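**Day trip to the Plomow dunes — train or car?**

**marshwren66:** Hello all! Two of us are heading down in October, and Tillard to the dunes is 26 miles. Train or car?

**follamier_fan:** Oh, you'll love it!

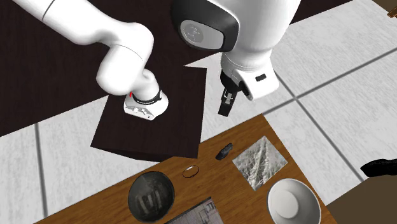
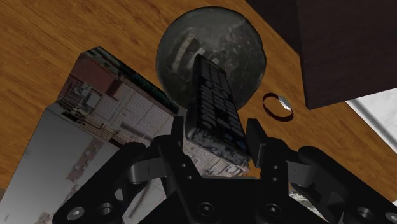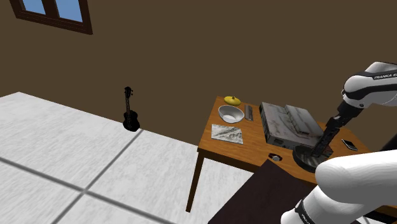 Take the car, please, and stop at Sebastian for lunch on the way (we always do, and we always order too much). They bake the rice in a yellow dish with a domed lid, very like the one at the back of the table in my third picture — get the large.

**pinegate845:** I have to disagree, friend. Parking at Plomow is a misery. Bus 196 meets the train and drops you right by the sand.

**marshwren66:** Does the 196 still run after 5 pm?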